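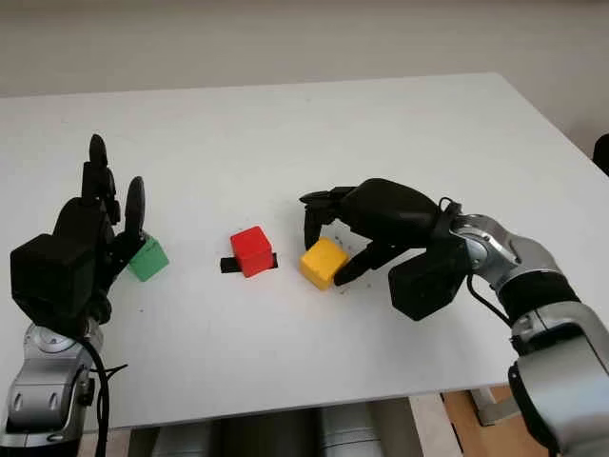
Nonau is a village in the lower Prothero valley, with more than 4000 inhabitants. It lies on the left bank of the river, 19 kilometres downstream of the market town of Gostent.

The village grew up beside a ford and was for a long time known for its flax. The last mill closed in February 1958, and most people now work in Gostent. The parish council has five members and is chaired by Bianka Fodor. A history of the village by Ákos Halász was published on December 24, 2021. Floods are common in early spring.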